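Okay, finally sitting down to post about the open day at Cirnell. I took so many notes on my phone that my thumbs hurt. Thread!

1/ Background for anyone new: Cirnell is the robot lab out past the rail yard in Flastby. They open the doors twice a year, once in spring and once in September. I missed the last one because of a dentist appointment and have been sulking ever since.

2/ Got there 25 minutes early and there was already a line down the side of the building. A kid in front of me was wearing a cardboard robot costume with a working flashlight in the chest. Best dressed by a mile.

3/ You get a paper wristband and a group color. I was in green. Green goes upstairs first, which everyone in green was very smug about.

4/ First stop was the warehouse floor, where they run a little cart called Bralonell. It carries bins between shelves and chirps when it wants you to move. I did not move fast enough and got chirped at. Twice!

5/ Guangming Ren ran that station and he was so patient with us. Somebody asked if the cart could get bored and he took it seriously, talked for a good while about how it picks a route and what it does while it waits for a job (it parks itself by the charger and dims its lights, which I found weirdly sweet).

6/ He also let a few of us drive it with a controller. I am bad at this. I would like to say I got better. Bralonell and a potted fern have now met.

7/ Then the arms!! This was what I came for. The kitchen room is on the second floor, and they let in 18 people at a time so you can stand close to the rope and see the bench.

8/ Shufen Zeng leads the kitchen work and did the talking. She said most of what they practice is the boring stuff — picking a dish up, putting it somewhere else, opening a door, closing it again — and that boring is where arms get into trouble. A bowl is slippery. A mug handle can be facing the wrong way. People fix that without thinking and an arm has to be taught.

9/ I asked what the hardest dish was. She said thin plates, no hesitation at all, like she'd been waiting for somebody to ask.

10/ Two arms on one bench, dishes everywhere, and the left one with its fingers inside the rim of a pink bowl while the right one hung over the toaster oven. I stopped taking notes at this point and just stared. 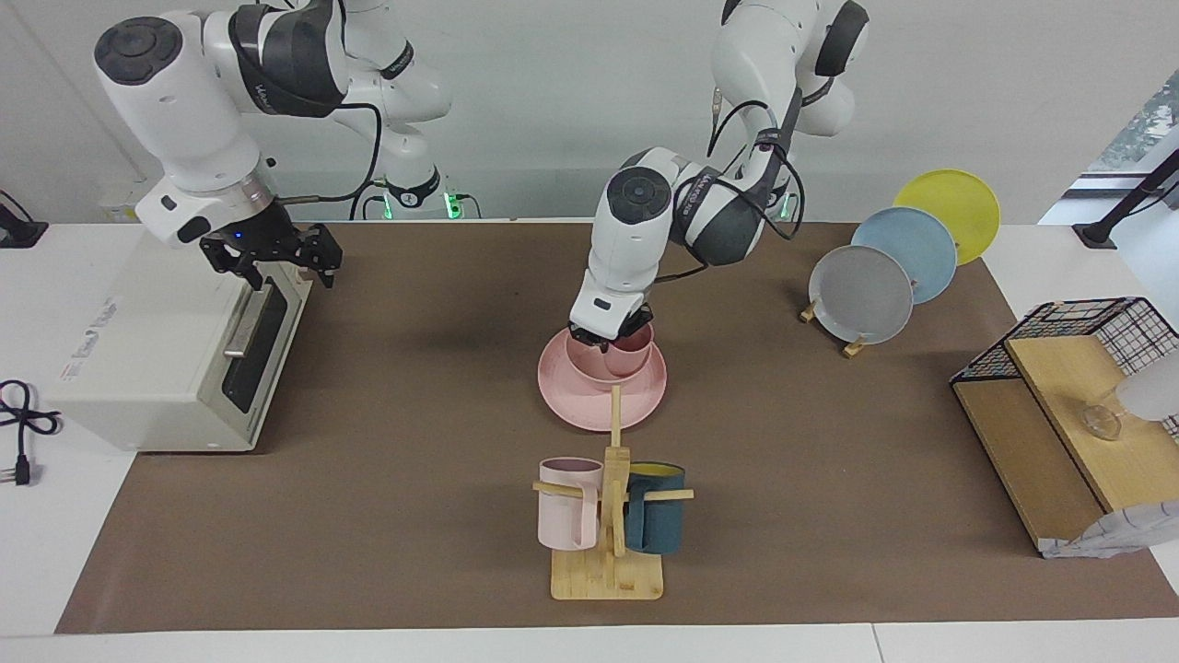

11/ Things I scribbled down afterward on the stairs, in no order: the fingers are so much slimmer than I pictured. I want that teal mug with the yellow inside. Brown paper over a workbench looks great and I am doing it in my garage.

12/ A man near me kept whispering "come on, come on" at the arms like he was watching a ballgame. By the end of our turn half the group was doing it too.

13/ Shufen told us her team has logged 2000 practice runs with dishes so far. Someone asked how many plates they've broken and she laughed and said to ask Guangming. I went back down and asked Guangming. He said to ask Shufen.

14/ Last stop was Xolalpa, which is their software for planning the moves. You sit at a screen, drag a little outline of an arm around, and it shows you which positions it can reach and which ones would bend it in a way it can't go. I thought I'd give it two minutes and they had to ask me to let the next person sit down.

15/ Snacks report: lemon bars, pretzels, coffee from a big urn. The lemon bars were gone by the time the blue group came down, so sorry, blue group. I had 3.

16/ If you go next time: wear shoes you can stand in, bring a question you really want answered, and go up to the kitchen room a second time if the line is short. They let me back in near the end and there were only a handful of us, so Shufen had time to go into how they pick which dishes to use. Different sizes, different shapes, some with handles and some without. She buys a lot of them herself at yard sales!

17/ Parking is on the gravel lot behind the building. The sign is tiny. I drove past it and so did the car behind me, and then we both had to turn around at the feed store.

18/ Huge thanks to everyone at Cirnell who gave up a Saturday to answer questions from strangers. I've got more notes on Xolalpa and I'll type those up tomorrow if I can read my own shorthand. If you were in the green group too, say hi in the replies — and if you're the parent of the cardboard robot, please tell me how you did the flashlight.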